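Notes on the bag task, part two

Filed under: bimanual, data

Last time I wrote up the calibration of the two arms in the Flatdale cell. Since then we have been recording, and most of what I have learned is about bags.

The task has a short name in our sheet, "fruit, bag, bowl." Fruit goes between a thin plastic bag and a scalloped bowl, using both grippers. Other things stay on the table as clutter, including a round sponge and a utility knife. The policy should learn to leave them alone, so every operator gets the same rule: do not touch the sponge, do not touch the knife, and if you bump either one, finish the episode and mark it.
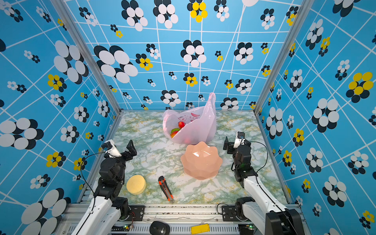 Manaia Katene

An episode starts when both arms are at the home pose and ends when both are back there. We log joint positions, gripper width and the wrist and fixed views at one shared clock. Ya-wen Chiu wrote the logger, which refuses to save if any stream has a gap. I complained about this for two days and then found a gap in my own earlier data.

As of January 12, 2024 we have 361 episodes on disk. After review, 93 were set aside. Most of those failed for one of these reasons:

Bag slipped out of one gripper and the operator regrasped without pausing.
Fruit left the reachable area.
Operator changed plan halfway through.

The third kind is the most expensive. If one hand starts toward the mouth of the bag, stops, and goes for the bowl instead, the recording contains a motion with no cause the model can observe. Slips are different. We keep a slip if the recovery is clean, and I now think we should have kept more of them.

Thin plastic is hard for the usual reasons. It folds differently each time, it shows what is inside it while also reflecting the lights, and the depth estimate on it is close to useless. What helped was fixing the order of work.

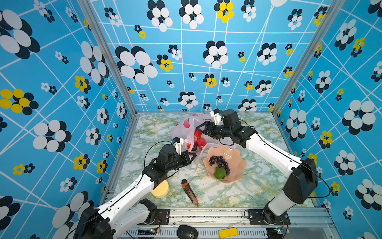
Both grippers take hold before either one lifts. Early on I let operators lift with whichever side was ready first, and the bag turned about that corner nearly every time. Lihua Cui tried waiting for the second grasp and her discard rate dropped within one session. It costs some 9 seconds per episode. I will pay that.

We also swap the bag and the bowl between blocks and rearrange the fruit. Before this, a test policy trained on a single layout reached for the same spot on the table wherever the bag was. The wall covering is busy on purpose, and so is the tabletop. A plain background gave us nicer loss curves and a worse policy in the Virnton cell, where the walls are something else entirely.

Grapes get their own block. A bunch has no single good grasp point, and its shape changes what the second arm can reach. For these I ask for slow closes and no dragging. Yiğit Yazıcı wants to label the two-handed grasps separately from the one-handed ones, and I have added a column for it.

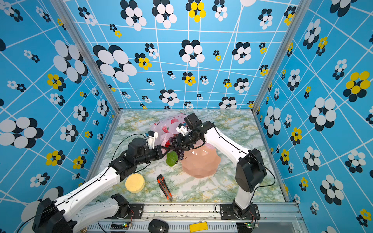

Next steps

Re-review the 93 with the new rule on slips. Split the grape block by grasp type. Retrain from scratch on the larger set, same seed as in September, and compare on layouts that were held out. I will post the numbers whichever way they go, along with the logger settings.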